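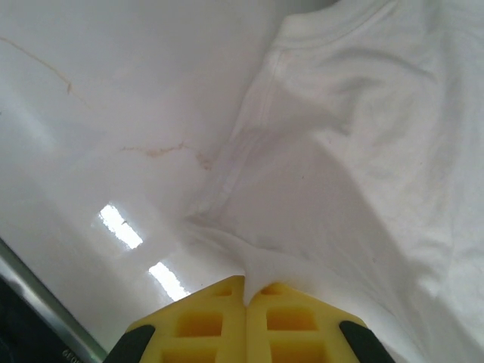
Support > Grippers and end tools

Tumolport soft finger kit: frequently asked questions

By the Skidus support desk
Last updated: February

What is in the kit?

Two yellow fingers with recessed pockets along their length, mounting hardware and a licence for Zaki, the control software. The wrist camera is sold separately.

Can it pick up a single layer of cloth?

Yes, if the fabric can be bunched. The fingers close on a small fold and hold it in the gap between them. On a T-shirt, a pinch near the shoulder seam is a good starting point. Cloth stretched tight over the table gives the fingers nothing to gather.

Does the table surface matter?

It does. Smooth tops let the fingertips slide under the fabric with little drag. Glossy tops also reflect ceiling lights, and a bright reflection beside a white garment can be read by Zaki as part of the cloth. Dim the lights overhead or set the glare mask in Zaki before the first run.

How do I set the closing force?

Open the Grip page and choose Fabric. The scale runs from 0 to 90. Start low and raise it in steps of 2 until the fold no longer slips.

How long do the fingers last?

We recommend changing both after 4000 grips. Replace them as a pair. A worn finger beside a new one will close off centre.

Will it fold a shirt by itself?

The kit grips and lifts. Folding routines are part of Prevari, a separate add-on, and most of them need two arms.

Which arms are supported?

See the compatibility list on the downloads page. Arms not listed there can be used with the blank adapter plate, which must be drilled by the customer.

What does it cost?

£697 excluding VAT. Spare fingers are priced per pair.

Can I return it?

Unused kits only, in the original packing. Licences already activated are not refunded.

14 comments | 6 shares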